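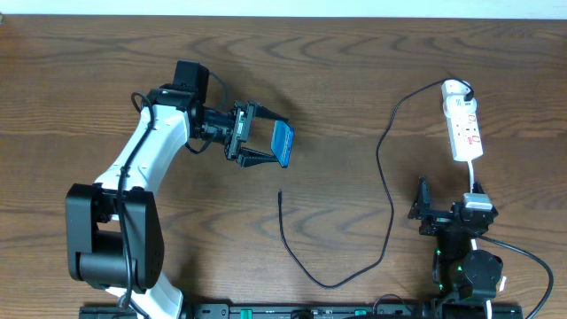 Trademark group, minutes, May
Chair: Letay Wolde. Start 2 pm.

1. Drekeck mark
Opposition from Barrera recieved. They say too close to their own mark in class 19. Letay thinks weak, different goods. Reply to be drafted, client to send proof of use (invoices, old catalogs). Ask for cooling-off period first? Agreed yes.

2. Renewals
352 on the list. 5 with no word from owner. One more letter each, then let lapse. Grace period fees to be spelled out in the letter this time.

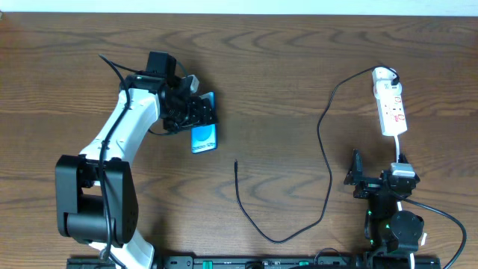

Two arms on the tabletop.

3. Flumatcombe license
Draft back from other side. Quality control clause gone, want it back in. Sublicensing still open. Letay to call them.

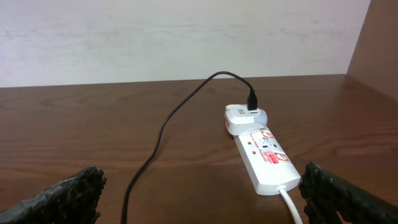 4. Hadcombe assignment
Signed but not recorded. Name of old owner dosn't match register, needs a name change filed first. Hold the recordal till that's in.

5. AOB
Search fees up, update the quote sheet. Docket reminders going to wrong inbox, IT told.

Closed 3:15. Next one same time, bring renewals list.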